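发件人：Magnus Leckie
收件人：Plorkgate 飞行测试讨论列表
日期：2021年4月8日
主题：Re: [plorkgate-flight] 夜间段能量余量与电池低温放电曲线

各位：

先回复 Siriporn 的问题，原文引在下面，我的意见写在引文之后。附带更正上一版能量预算表里的一处错误，改动在第三节。

Siriporn Phromma 写道：
> Magnus，你好。
>
> 我把三月份那次长航时试飞的遥测重新过了一遍，有几处和预算表对不上，请帮忙核对。
>
> 1. 日落后平飞段的母线功率，预算表取 679 W，遥测按十分钟窗口平均是 684 W。差值不大，但整夜累积下来会吃掉一部分余量。我想知道 679 这个数是风洞外推的还是上一架机体实测的。
>
> 2. 电池组后舱温度在凌晨低于前舱，温差最大时到 5 摄氏度。两个舱用的是同一条放电曲线，后舱的剩余电量估计因此偏乐观。BMS 日志里后舱单体的压降比模型早出现。
>
> 3. Idley 场站给的高空风预报，是用整点值还是插值后的值进的航迹规划？我这边复算的地速和当时记录的地速有系统偏差，方向一致，都是偏小。
>
> 4. 下降段的滑翔比设定是否考虑了翼面结霜？我没有在文件里找到相关条目。
>
> 另外，Karamanlidis 那边的新一批太阳电池片什么时候能拿到抽检数据？下一次质量特性更新要用。
>
> Siriporn

逐条答复。

一、关于平飞功率

679 W 来自上一架机体的实测，取的是无湍流条件下三个航段的中值。现在这架机体的翼尖小翼换过一次蒙皮，前缘有一道搭接缝，位置在展向外侧，按二维翼型的粗糙度修正估算，阻力增量和你看到的 5 W 差值在同一量级。我没有把握说全部差值都由这道缝造成。遥测里还包含航电负载，上一架机体没有装第二台卫星数据终端，这部分待机功耗需要单独扣掉再比。

建议做法：从母线功率里减去航电支路电流对应的功率，只比较推进支路。支路电流传感器的零漂在起飞前地面检查时记过一次，落地后又记过一次，两次的均值可以当零点用。如果扣除之后差值仍在，就按 684 W 更新预算表，不要再对 679 W 做修正系数。系数叠系数，过半年就没人说得清来源。

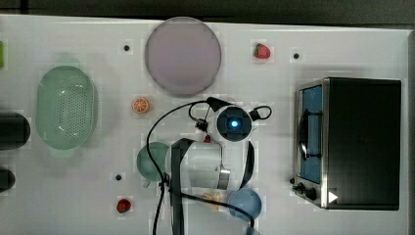 扣除航电支路时注意采样率不一致。推进支路是 10 Hz，航电支路是 1 Hz，时间戳由两块不同的板卡打，相互之间有固定延迟。我习惯先把高速率的一路降到 1 Hz，再对齐上升沿，最后做差。直接在原始数据上插值会在油门变化的地方产生尖峰，平均以后看不出来，但做谱分析的时候会误导人。

二、关于后舱温度和放电曲线

同意你的判断，两个舱不应该共用一条曲线。现有曲线是在恒温箱里按单体测的，箱内温度均匀，装机以后并不满足这个条件。后舱靠近尾梁接口，隔热层在接口处断开，冷气从那里渗入。前舱受电机控制器余热影响，温度偏高一点。所以单看平均温度没有意义，要分舱处理。

具体修改如下。

1. 放电曲线改为以舱内最低单体温度为索引，不再用舱平均温度。
2. 剩余电量取两个舱估计值中较小的一个，再乘以舱数。这样偏保守，但在下一轮地面低温试验之前我倾向于保守。
3. 内阻随温度的变化用查表，不用指数拟合。拟合在低温端偏离较大，我去年用过一次，后来撤掉了。

隔热层的改动已经和结构组谈过。接口处加一圈气凝胶毡，重量增加可以接受，重心后移量还在包线内。是否会影响尾梁接口的拆装时间，要等结构组给出结论。在那之前请不要把隔热改进算进能量余量。

压降提前出现这一点，我还想看原始日志。如果提前的只有靠外侧的几只单体，那是温度问题；如果整串都提前，就要怀疑连接片的接触电阻。请把后舱全部单体的电压发到共享目录，文件名按惯例写架次号。

三、关于高空风和地速偏差（含更正）

航迹规划用的是整点值，没有插值。这是我的疏忽。规划程序里有插值选项，默认是关闭的，我在建三月那次任务文件时沿用了旧模板，没有改过来。风速在两个整点之间单调增加时，用前一个整点的值会低估顶风分量，规划地速就偏大，记录地速相对偏小，和你看到的偏差方向相同。

受影响的是上一版预算表第四页“夜间巡航段”的航程项。原表写的总航程是 3,483 km，这个数字按规划地速积分得到，不能作为实际飞行航程引用。正确的航程应当用 GPS 轨迹积分。我正在重算，结果出来以后会替换整页，旧版保留在归档目录里，文件名加后缀 superseded。已经在周报里引用过 3,483 的同事，请在下一期周报里加一条说明。

以后的任务文件，插值选项一律打开，并且在起飞前检查单里增加一项，由规划人和复核人分别确认。检查单的修订稿我下周发出来。

四、关于下降段滑翔比和结霜

文件里确实没有这一条。当前滑翔比是干净翼面的数值。三月那次下降段穿过一层薄云，翼面温度传感器读数低于零度，持续时间不长。下降率比预测值大，但那段时间内同时存在下沉气流，我没有办法从一次飞行的数据里把两者分开。

可以考虑的办法有两个。一是在下一次试飞时，于无云层内做一段同重量、同表速的下降，作为基准。二是在 Grustulholm 的低温风洞里，用翼段模型做粗糙度试验，前缘贴砂纸带模拟霜层。风洞时间要提前申请，排期比较紧，所以我倾向于先做第一个，风洞的申请同时递交。

在得到数据以前，下降段的能量余量按滑翔比折减处理。折减多少请大家在列表里讨论，我的初值偏大，可能会压缩备降场的选择范围。Idley 场站的跑道方向和夜间主导风向夹角不小，如果备降场少一个，侧风限制就会成为约束条件。这一点请做场站分析的同事看一下。

五、关于电池片抽检

Karamanlidis 的交付件已经到库，抽检还没有开始。等待的原因是太阳模拟器的标准电池送去校准，尚未返回。没有标准电池也可以做外观检查和重量测量，重量数据先给你，足够更新质量特性。效率数据晚一些，不影响质量特性更新，但影响白天充电段的预算，所以白天那部分请先沿用上一批的数值，并在表里标注批次。

称重的时候请连同封装膜一起称。上次的表格把裸片重量和封装后重量混在一列，汇总时差出来的部分找了很久。

六、其他

下面几件事需要有人认领，回复本邮件即可，不用另开主题。

a. 把分舱放电曲线写进仿真程序。接口不变，只改查表函数和索引方式。测试用例要覆盖两舱温度相同的情形，结果应当与旧版一致。

b. 复核航电支路电流传感器的量程设置。我记得第二台卫星数据终端发射时的瞬态电流接近量程上限，如果有截顶，平均值会偏低，第一节的结论要相应修改。

c. 整理三月试飞的云层观测记录。地面站的值班日志里有手写部分，目前只扫描了一半。

d. 确认尾梁接口加毡以后的拆装步骤，给结构组一个书面意见。

关于列表使用再提醒一次：附件超过限额会被退信，遥测原始文件请放共享目录，邮件里只写路径和校验值。回复时请删掉无关的引文，只保留所针对的那几条。上周有一封信嵌套了七层引用，归档系统没有解析出来，里面关于电机轴承温度的讨论现在检索不到，请发信人有空时重发正文。

预算表重算之后会以新的版本号发布。在此之前，任何对外的材料里都不要引用夜间余量的具体数值，写“正在复核”即可。
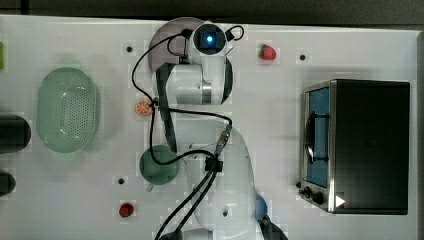 Magnus Leckie
能源与推进组 飞行性能工程师
Plorkgate 长航时太阳能飞机项目

补充一点，写完以后才想到。第二节里“取较小值再乘以舱数”的做法，前提是两舱并联而且均流正常。如果某一舱的接触器断开，这个公式会给出错误的剩余电量，而且是偏大。程序里要先判断接触器状态，断开的舱按零计，再对仍在线的舱取最小值。认领 a 项的同事请把这个判断一并写进去，并单独做一个用例。

Siriporn，后舱单体电压的文件上传以后在列表里说一声，我收到就开始看。

_______________________________________________
plorkgate-flight 邮件列表
退订或修改接收方式，请登录列表管理页面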